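**Clothing swap returns to Pumgate, and the spare bedrooms are pitching in!**

22 May 2023

Closets all over Pumgate are being emptied this month, and what a pile it's turning into! The Astura clothing swap is back in August, and neighbors have already pledged 2739 pieces, from winter coats to baby socks (last year's total was 664, so you can imagine the cheering at the sign-up desk).

Everything gets sorted at home before it goes to the hall on Omaseck Street. A big bed with nothing on it but a fitted sheet makes a terrific sorting table, and shirts go on hangers right there, ready for the racks.
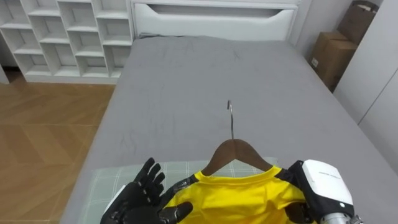
Hangers are the one thing still running short. The swap has over 2500 lined up, mostly from the Arnardóttir dry cleaners, and would happily take more in wood, wire or plastic. Shirts and dresses should arrive on a hanger, buttoned at the top; sweaters and jeans can come folded in a bag.

There will be 47 racks this time, set out by size, plus a kids' corner by the back doors. Entry is free, and you don't have to bring anything to take something home. Drop-off starts a week before the swap!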